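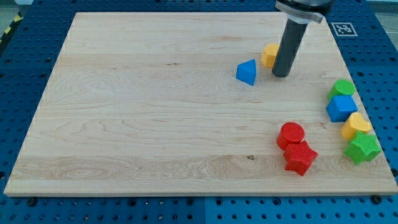
The Ploten tabletop kit is sold by Groderano as a complete pushing and sorting cell: arm mount, rod tool, perforated table, calibration marker, block set and the Kirui control software. These answers cover the questions our support desk receives most often before an order is placed. The arm itself is not included unless stated on the quotation. The tool is a plain black rod that hangs from the wrist and moves pieces by pushing them, so the star-shaped blocks, which have points and recesses, need a different approach path from the red cylinder. Last revised Nov 4, 2021.

Does the kit grasp or lift objects?
No. The rod has no moving parts. For lifting, see the Hisovus gripper range, which uses the same wrist flange but a separate software licence.

Which surface should I use on top of the table?
Any flat board that does not shift under load. We ship a sealed wood panel as standard. Strong grain or knots can affect block detection in low light; run the surface check in Kirui after fitting a new panel.

How is the position of the table found?
By the square black-and-white marker. Keep it flat, clean and clear of the board. If it is moved, repeat the calibration. The routine takes 4 minutes and needs no tools.

Can I 3D print extra blocks?
Yes. Shape files are supplied in the download area. Use matt filament. Gloss finishes produce highlights that the colour filter may read as a separate object. Red, yellow, green and blue are the default classes; others have to be trained.

What clearance should the rod have above the board?
The default is set during commissioning. Do not reduce it by hand. If the rod touches the surface, the arm stops and logs fault 108 – clear it from the status page, then re-run the height check before restarting.

How long does a rod last?
The tip is a wear part and is not covered by warranty. Inspect it every 50 hours of operation and replace it if a flat has formed.

What does the kit cost?
The list price is £1,020 excluding VAT and delivery. Education customers should ask for a separate quotation.

Is installation included?
Remote commissioning is included. On-site visits are charged by the day and booked through Līga Šimkus in the service office.

Who do I contact about custom fixtures?
Khurram Abbasi, applications. Send a drawing with hole pitch and bolt size marked – photographs alone are not enough for a quotation.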